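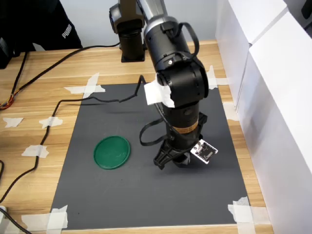 Tulgate Institute of Applied Technology
Automation in the Home and Workshop
Handout 6: Can machines do the chores yet?

Read before the tutorial. Bring the worksheet from Handout 5, with your own task breakdown filled in.

1. The question

The short answer is that machines have done chores for a long time, provided the chore was rearranged to suit the machine. A dishwasher doesn't wash dishes the way a person does. It sprays hot water around a closed box, and someone still scrapes, loads, unloads and puts away. A washing machine is the same: the washing was automated decades ago, while the sorting, hanging out and folding mostly weren't.

The question for this unit is narrower. Can a general-purpose arm, with a gripper and one or more cameras, do the parts that are left over? These are nearly all handling tasks. Something has to be found, picked up, turned the right way and put down somewhere else.

2. Handling tasks, easiest to hardest

The ranking below is the one we use in this course. Other texts order things differently, and you may argue with it in your assignment.

Rigid object, known place. A tin on a marked spot. This is a solved problem on the shop floor and has been for years. The arm can do it with no vision at all.

Rigid object, unknown place. A tin anywhere on the bench. The arm now needs to see. Good results are common when the background is plain and the lighting steady.

Thin or flat object. A lid, a plate, a coin. The top is easy to see and hard to grip. Two fingers coming straight down on a flat lid wider than their opening will just press on it. The arm must get hold of the rim, slide the lid to an edge, or use suction.

Object fitting into or onto another. Putting the lid on the jar, a plug in a socket, a drawer back on its runners. Small errors in position matter, and so does force.

Soft object. Towels, shirts, bags. The shape changes each time it is touched, so there is no fixed model to compare against.

Clutter. Any of the above, in a sink or a toy box, with other things on top.

3. Worked case: moving a lid

Consider a flat round lid on a mat, with an arm mounted behind it. Write the chore as a person would say it: "put the lid away." Then write it as the arm needs it:

Find the lid and separate it from the mat.
Estimate where its rim is, and how high the rim stands above the surface.
Choose a grasp that the fingers can reach without striking the table.
Move there without snagging the arm's own cables.
Close, and check that something is held.
Lift, carry, lower, release.
Check that the lid is where it should be.

Students usually leave out the two checks. A person does them without noticing, through the fingertips and out of the corner of the eye. An arm without touch sensing can estimate grip from the gap between its fingers, but a thin lid gives a gap close to zero, and a miss gives nearly the same reading.

The colour of the mat matters as well. A dark green lid on a dark grey mat gives less contrast than the same lid on pale timber. A matte surface helps by cutting down reflections. Neither choice is available in a real kitchen, where the bench is whatever the owner bought.

4. What the bench hides

Most demonstrations take place on a bench that has been prepared. Tape holds the mat still and can mark positions on the table. Someone puts the object back after each attempt. When you read a success rate, ask what was fixed beforehand:

Was the object always the same one?
Was its starting position varied, and by how much?
Who reset the task, and was that time counted?
Was the camera moved between attempts?
What counted as a success?

The Korkolbridge trial is the case we will use in the tutorial. Over 412 attempts at lid handling, the arm was run on two benches, with the same program on both. The first bench was where it had been trained. The second was in a staff kitchen down the hall, with a window beside it. The log sheets record each attempt as success, miss, drop or stopped by operator. You will be given the sheets without the totals. Work out the rate for each bench separately before you combine them, and be ready to say why the combined figure could mislead a buyer.

5. Shop floor compared with home

The shop floor has the advantage in nearly every respect. Parts come in known sizes. Trays and fixtures hold them the right way up. People can be kept behind a guard. If a cycle fails, there is a technician on shift. Above all, the same job is repeated often enough to pay for the set-up.

A home has a few dozen chores, each done for several minutes a day, in rooms that change. There are children and pets underfoot. The machine has to be slow and light enough to be safe, and a light arm can't lift a full stock pot. Cost works against it too – a household can't spread the price over two shifts.

There is a middle ground, and it is where progress is likeliest: commercial kitchens, laundries, aged-care linen rooms. The work looks like housework but is organised like a factory. Cliltora, the supplier covered in Handout 4, sells only to this market.

6. Where things stand

For the exam, you should be able to defend the following position or argue against it with evidence. Single handling tasks can be done on a prepared bench, often well. The same tasks in an unprepared room are done unevenly. Whole chores from start to finish, unattended, in a home the machine hasn't seen before, are not yet reliable enough to sell as a finished product. Learning from demonstration, where a person guides the arm through the task many times, has made new tasks quicker to set up. It has not removed the need for the checks in section 3.

7. For the tutorial

Choose one chore you did this week. Break it into steps at the level of detail used in section 3. Mark each step as rigid, flat, fitting, soft or clutter. Underline the step you think would fail first and write a paragraph on why. Then say what change to the room, the object or the container would make that step easier – a tab on the lid, say, or a rack in place of a drawer.

One page, handwritten is fine. Hand it to Kiều Tô at the start of the session, or leave it in the tray outside the Dow Building lab. Late work goes in the same tray with a cover sheet.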